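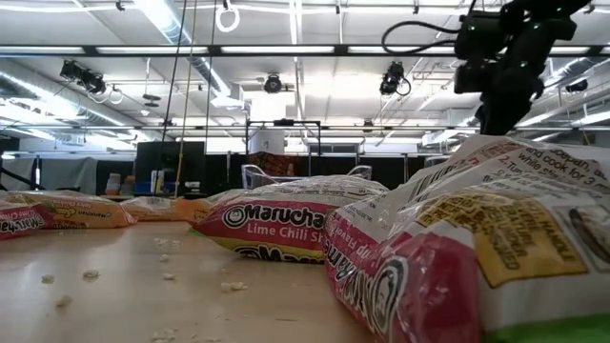

Plukimcombe Food Pantry Network
Progress report, second reporting period
Prepared by Shona Galbraith for the Tanoli Fund
27 May 2022

1. Summary

Work on the dry goods store at Gulla Street is on schedule except for the loading door. The inventory system went live in December and now covers both sites. Spending is within budget on all lines apart from electrical work, as explained in section 3.

2. Storage and distribution

Racking was installed along the north and east walls, giving 136 pallet positions. The old timber shelving has been removed. Stock is rotated by best-by date, and each pallet carries a label with the intake date and the donor code.

Eleven partner agencies now collect from Gulla Street. Two of them, both school programs, moved over from the Lemska Road site at their own request. Collection slots are booked online. Missed slots remain a problem in the first week of the month, and Naheed Magsi is testing a reminder by text message.

3. Building

The store dates from 1968 and the original wiring was in worse condition than the survey indicated. The distribution panel and the lighting circuits were replaced. The extra cost was met from contingency, which is now over half spent. Daniyal Bangash has confirmed that no further electrical work is needed for occupancy.

The loading door has been ordered but not delivered. Until it is fitted, pallets are brought in through the side entrance with a hand truck, and deliveries take longer to unload.

4. Inventory system

Intake, transfers and write-offs are recorded by handheld scanner. Records from Lemska Road were imported with duplicate product codes, and Wenche Nyberg is merging these by hand. Stock reports by category should be treated as provisional until this is done.

5. Next period

Fit the loading door and close out the building permit.
Complete the product code cleanup.
Issue the revised agency agreement, now with Kulsoom Durrani for review.

We request approval to move the unspent training balance to the building line. A revised budget is attached.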